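# Moving a sourdough starter across the country in winter – dry it, freeze it, or just bring it along?

**Posted by Lakmal Patwary, December 28, 2019**

Hi all, long-time reader, first time I've needed to ask something. We're moving in February, a little over 2,000 miles by car, and I'm trying to work out what to do with my sourdough starter. I know it's flour and water and I could make another one in a couple of weeks. My wife has pointed this out more than once. But I've kept this one going since our first apartment and I'd like it to come with us.

Some background in case it matters. It's a plain white flour starter, equal weights flour and water, and it lives in the fridge most of the week. I bake two loaves on my day off, sometimes a pan of focaccia if there's extra. It's healthy, it doubles in five hours or so if the kitchen is warm, slower right now because our kitchen is absolutely not warm. I keep it in one of those Drurker jars with the wire clamp and the orange rubber ring. (Is that ring even doing anything? Mine has gone a little stiff.)

The drive will take us four days if the weather behaves, and we're going over the mountains, so it may not. The car will be freezing at night because I'm not hauling everything into the motel. There's a cooler, but it's already promised to the cat's medicine and whatever is left in our fridge that we can't bear to throw out. After that we're staying with my sister-in-law for a while until the house is ready, and her kitchen is small and she's particular about it, so I can't be standing there feeding a jar twice a day.

So far I've read that I should:

- dry it on parchment and crumble it up
- freeze a lump of it
- make it really stiff, like a dough ball, and bury it in flour
- just feed it and go

Every page I find swears by one of those and says the others will kill it. I tried the drying thing last night and I think I spread it too thick, because this morning it's leathery on top and still sticky underneath. Did I ruin it? It smells okay. A little like old apples.

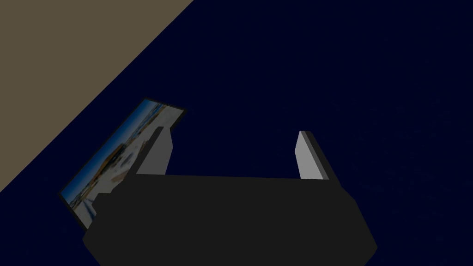
I also don't know how much I need to keep. I have way more than I need at the moment because of holiday baking, probably enough to fill a soup bowl, and I hate throwing it out. And if I do dry some, how do I know it'll come back before I've left the live one behind? That's the part that makes me nervous.

One more thing and then I'll stop. The water at the new place is supposed to be very hard. Here it's soft and I use it straight from the tap. Will the starter care? Will the bread care? Thanks in advance, and sorry for the long post!

---

**Aurelia Radu**

Okay, deep breath, your starter is going to be fine! I've moved mine three times, one of those overseas, and it has been dried, frozen by accident, forgotten in a garage and once half eaten by a dog. Still going.

I'd do two things and skip the rest. Dry some as your backup, and carry a small stiff one as your live starter. If both make it, great, toss the dried stuff in a drawer and forget it.

For the drying, yes, you spread it too thick, but no, you didn't ruin it. Peel it off the parchment, flip it, and leave it another day somewhere with moving air. Near a fan is good. Next time, feed it first and wait until it's right at its bubbliest, then drop a big spoonful on the parchment and drag it out with an offset spatula until you can nearly see the paper through it. It should snap when it's done. If it bends, it isn't done. Please don't put it in the oven to hurry it along, not even "just the light on" unless you've checked with a thermometer, because some of those ovens get toasty in there and you can cook it without noticing. I've done that. It looked perfect and it was dead as a doornail.

Once it snaps, break it up and put it in a zip bag or a little jar. I write the flour and the month on mine. It keeps for ages in a cupboard, years if you keep the damp out.

Now the live one. Take a spoonful of your regular starter and work in flour until it feels like stiff pasta dough, something like twice as much flour as water. Knead it in your hand, roll it into a ball, dust it, and drop it in a container with lots of room. A stiff starter goes slower than a runny one and doesn't climb out of the jar, and you really don't want it climbing out of the jar in a packed car (ask me about the glove compartment. Or don't). Don't clamp that wire lid all the way down, either. It needs to be able to let gas out, and if the rubber ring is stiff I'd just leave it off for the trip. I'd use a plastic deli tub myself – glass and mountain roads make me nervous.

Four days without feeding is nothing for it. If it's cold in the car, even better, it'll just nap. A cold car overnight might freeze the outside of the ball, and that's okay, the middle usually makes it. If you're worried, stick the tub in your overnight bag. It's the size of a mandarin orange. You can carry that into a motel.

And do a test run! You've got weeks. Dry a batch now, wait a few days, then wake some up while your real one is still sitting safely in the fridge. Crumble a tablespoon into a tablespoon of lukewarm water, let it go soft for a few hours, stir in a tablespoon of flour, and leave it on the counter. Mine does nothing the first day, looks sad the second day, and then sometime on the third it gets bubbles all at once. Feed it a little every day from there. When you've watched that happen once you'll stop worrying.

For the extra, crackers! Spread it thin with some oil and salt and rosemary and bake it until it's brown. My family eats them faster than I can make them. Pancakes are good too but you probably already know about pancakes.

---

**Cosmin Dinu**

just make a new one when you get there. it turns into whatever flour you feed it anyway. people get sentimental about these things

hard water is fine

---

**Lăcrămioara Filip**

I'm going to disagree with Cosmin a bit, though not about the water. Sure, you can start over, but a new one takes me a good two weeks before I'd trust it with a proper loaf, and in a chilly borrowed kitchen it could be longer. If he's at his sister-in-law's with no counter space, that's the worst possible time to be raising one from scratch.

Aurelia covered the drying and I'd do just what she says. I'd only add some things from my own move.

Weigh your flakes before you bag them and split them into two bags. Put one in the car and mail the other to your sister-in-law, or give it to a friend where you live now. I left one with my neighbor and she ended up baking with it, so now there's a cousin of my starter on my old street and she texts me pictures of her loaves.

On freezing, I wouldn't count on it. I froze a tub for a couple of months and it came back, but weak, and it took so many feedings that drying would have been less trouble. If somebody else has had better luck I'd love to hear it. Thawing and refreezing in a car seems like the roughest thing you could do to it, too.

On how much to keep, you need so little. I carry a ball made with a spoonful of starter and I've never wished for more. When I got to the new place I fed it in the evening, again the next morning, and baked the day after that. First loaf was flat on one side but that was the oven, which ran hot at the back and I didn't know it yet. Give yourself a loaf or two to learn the new oven before you blame the starter for anything.

Water: hard water is usually no trouble, and some bakers like it, the dough can feel a little tighter. What I'd check is whether the new town's water smells like a swimming pool. Mine did. I filled a pitcher at night and used it in the morning and that took care of the smell, but some places use a different treatment that doesn't go away by sitting out, so if your starter seems sluggish after a week, try a jug of spring water for a few feedings and see if it perks up.

While you're staying with family, keep it in the fridge, at the back, in the smallest container you have with a label on it. My mother-in-law threw out mine once, thinking it was pancake batter that had turned. Feed it once a week after everybody's gone to bed. It takes a minute and there's one spoon to wash.

And the ring on the jar is only there for an airtight seal, so for a starter you don't need it. New ones are cheap if you want to use that jar for beans or something later.

---

**Lakmal Patwary**

Thank you, all of you! I flipped the leathery sheet like Aurelia said and put it by the fan, and one corner already snaps. The rest bends. I fed the main jar this afternoon so I can do a second batch properly thin, and I'll wake some of it up after New Year's and report back.

Mailing a bag ahead is smart, I'm doing that. Now I have to figure out what to write on the envelope so she doesn't open it and think somebody sent her dandruff.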